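3. Materials and Layouts

The study used one group of eight painted wooden blocks on one wooden board. Figure 3 gives a layout of the loose-arc type, which is defined in Section 3.3.

Figure 3. The eight blocks on the maple board, loose-arc layout.

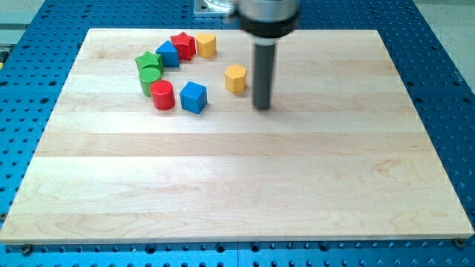 3.1 Blocks

The blocks are small painted wooden shapes in primary colors. There are two green, two red, two blue and two yellow. The two blocks of one color are not always the same shape. The green pair, for example, is made up of a star and a short cylinder. One of the red blocks is also a short cylinder, very close in size to the green one, so there is at least one match by shape that crosses a color line. We wanted this. If each color came in only one shape, a person grouping by color and a person grouping by shape would produce the same piles, and the layouts would tell us nothing about which of the two had been used.

The blocks were bought used, as part of a larger mixed lot sold under the name Delero. We kept only blocks with sound paint on all sides. Several pieces in the lot had bare corners or pencil marks, and in early tries people picked these out first and talked about them, so they were left out of the study. The pieces we kept were wiped with a damp cloth between sessions and left to dry on a towel. No paint was added or touched up at any point.

The star can be put down on a flat face or stood upright on its points. Both positions were allowed, and participants used both. The cylinders can stand on end or lie on their sides, but a cylinder on its side tends to roll if the board is bumped. When a block rolled after a participant had let go of it, the participant was asked to put it back where they had meant it to be. We did not correct a block that had only turned in place.

3.2 Board and table

All layouts were made on a rectangular board of joined maple strips. The strips run the long way and the seams between them are faint. The board is 784 mm long. It is light in color, with a few darker figure marks in the grain near two of the corners. Hultcombe supplied the board for an earlier sorting study, and it already had some fine scratches when we got it.

We looked at two other surfaces before settling on this one. A white plastic sheet gave good contrast but was slippery, and blocks moved when a sleeve brushed past them. Gray felt held the blocks well, but it made the star lean when it was stood upright, and the felt picked up lint that had to be brushed off before each session. The maple board was firm and flat, and all four block colors could be told apart from the wood without trouble. Yellow was the weakest of the four against the pale grain. Under the room lights this did not lead to any missed blocks, but we would choose a slightly darker board if we were to start over.

The board rests on a blue metal table with a perforated top. The holes are small and set in rows. We had some concern that participants would line up blocks with the rows of holes at the side of the board. Zuleica Guerra went through the first layouts to check for this and found no sign of it. Some participants did line up blocks with the seams between the strips, and these layouts were marked with a note in the log.

3.3 Layout types

Each finished layout was put into one of four types. The rules were written down on 3/2/18, before any of the layouts used in the analysis were made, and were not changed after that.

Row. All eight blocks stand in a single line, with no block more than one block width off the line. The line may run in any direction on the board.

Loose arc. The blocks follow a curve that can be traced from the first block to the last without doubling back. Gaps may be uneven. Two blocks may touch or partly hide one another when seen from the near side of the board, provided the curve can still be followed.

Clusters. The blocks form two or more separate groups, with clear wood between the groups that is wider than any gap inside a group.

Scatter. Anything that does not fit the first three.

The line between a loose arc and a cluster layout gave us the most trouble. A curve with one wide gap in it can be read either way. In such cases we measured the widest gap and the next widest. If the first was more than twice the second, the layout was called clusters. We tried this rule on layouts from the Mernitz sessions, which are not part of the present data, and it settled nearly all of the doubtful ones.

Color neighbors were scored separately from type. Two blocks count as neighbors if no third block lies between them and the gap is less than the width of the wider block. In a loose arc it is common for the two blocks of one color to be neighbors while the curve as a whole has no color order. The score therefore covers each pair alone and does not reward a fixed sequence of colors.

3.4 Procedure for the layouts

Thirty adults took part. Each was given the eight blocks in a cloth bag and asked to put them on the board "in a way that looks right to you." No mention was made of color or shape. There was no time limit. Participants could move blocks as often as they liked and said "done" when they had finished. The blocks then went back into the bag, which was shaken, and the next turn began.

This gave 205 usable layouts. Turns were dropped if a block had been left in the bag, if a block lay partly off the board, or if the participant asked to start again. The number of turns differs from person to person, and the analysis in Section 4 takes this into account.

The scoring sheet was adapted from the one used in the Zamora study, with the columns for block height taken out. Two scorers worked on their own from the same set of layouts. Where they did not agree on the type, they met and went back to the gap measurements. The agreed type is the one used in the tables, and the first scores of both scorers are kept in the appendix.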